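4.3 Recording a demonstration by remote control

Applies to Trikulby controllers with two-arm humanoid units. For leading an arm by hand, see 4.4.

Before you start

1. Route the robot's cables clear of both feet and of the path to the work area.
2. Check that the emergency stop is within the operator's reach.
3. Set the arm speed limit to level 7 or lower.

CAUTION: Keep people out of arm's reach of the robot while the controllers are live.

Recording

4. Stand the robot facing the shelf or table to be used. Hold both controllers at waist height and press ALIGN.
5. Wait for the tone. Squeeze the left trigger slowly until the left gripper closes, then release.
6. Press RECORD. Pick up the object, carry it to the target, and set it down. Move at an even pace.
7. Press RECORD again to stop. Episodes shorter than 24 frames are discarded.
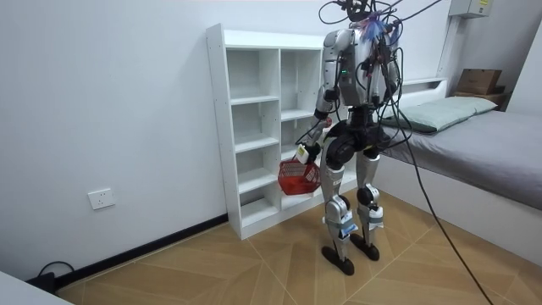 NOTE: When carrying a basket by its rim or handle, keep the forearm forward of the waist and let the load hang freely. Do not turn the wrist until the swing has died down.

8. Press KEEP or DROP. Drop any episode in which the gripper struck a shelf panel.
9. Return the arms to the rest pose before the next episode.

If the arm lags behind the controller, stop recording and repeat step 4. If error 17 appears, see 9.2.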